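Budgeting for a second pair of grippers

Posted in August by Petronella Makhubela
7 comments | 9 shares

The request went in as one line: "second pair, hand-held, same as first." It came back the next morning with a question mark next to it. Fair enough. The first pair also went in as one line, and the final spend on it was close to double what the line said. I have spent part of this month taking that apart so the second purchase can be planned properly, and these are my notes.

The grippers themselves are the easy part. They have a list price, the quote holds for a fixed period, and the supplier (we buy through Cloden) ships them as a set. What the quote does not cover is everything that gets used up or worn out around them.

Finger pads come first. We do a lot of tabletop work: thin things, soft things, anything that lies flat and has to be picked up by one edge. Tissue is hard on a schedule and easy on the pads. Small appliances and boxes are the reverse. Over the first quarter we changed pads more often than planned, and each change cost a recalibration, so the real price of a pad is the part plus the time the pair is out of service. I now budget nine sets of pads per pair per year and treat anything left over as stock.

Storage was the second miss. We had sized the drives from the data sheet, which assumes short takes. Our takes are not short. Precious Mokgethi reworked the estimate from our own logs, using 1000 takes as the unit, and that unit has stuck. Every cost on the sheet is now stated per 1000 takes: pads, storage, operator hours, review hours. It makes two quotes comparable even when one vendor sells hardware outright and the other wants a subscription.
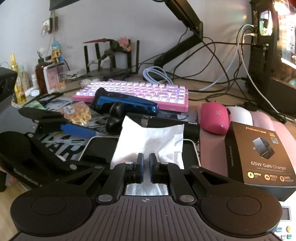

Review hours are the largest figure on the sheet, larger than the hardware once you pass the first few months. A take has to be watched by a person before it is accepted. We tried skipping that for one batch and had to go back through all of it. If you are writing a first budget and have no figure for review, put in the same number of hours as you have for collection and correct it later. Ours has settled slightly under that.

For the second pair I compared three routes.

Same again from Cloden. Known pads, known mounts, spares are interchangeable. Delivery is 7 weeks. The price has gone up a little since the first order.

The Rudd unit. Cheaper to buy, with a longer warranty. The pads are a different shape, so we would carry two kinds of spares, and the calibration fixture would have to be made again. Once the fixture is added the saving is mostly gone.

Rental through Komatero. Sensible for a project with an end date. Ours does not have one. The rental passes the purchase price before the end of the first year, and wear on the pads is charged separately.

I recommended the first. The argument that carried it was spares. With two identical pairs, one can be stripped to keep the other working through a late delivery, and we had a late delivery in spring.

Props also get a line now. The first budget had nothing for them, on the theory that everyone has objects on their desk. They do, but objects get taken home, eaten, or thrown away by the cleaners, and then a task cannot be repeated. I have put in 100 dollars a month. It is the smallest line on the sheet and the one I was asked the most questions about.

Items still open:

Whether the support contract is priced per unit or per site. The Cloden quote says one thing and the terms say the other. I have asked for it in writing.

Whether the Wastness cases fit a pair with the cables attached. The inside dimensions on their page suggest yes, with little to spare. I would like to try one before ordering two.

Insurance. The first pair sits below the threshold for the equipment register. Two pairs together may not, and the form does not say whether they count as one asset.

The order goes in once the support question is answered. I will post the per-1000 figures for both pairs after the second has run for a full quarter, pads included.

7 comments

Contact | Copyright Petronella Makhubela | Back to top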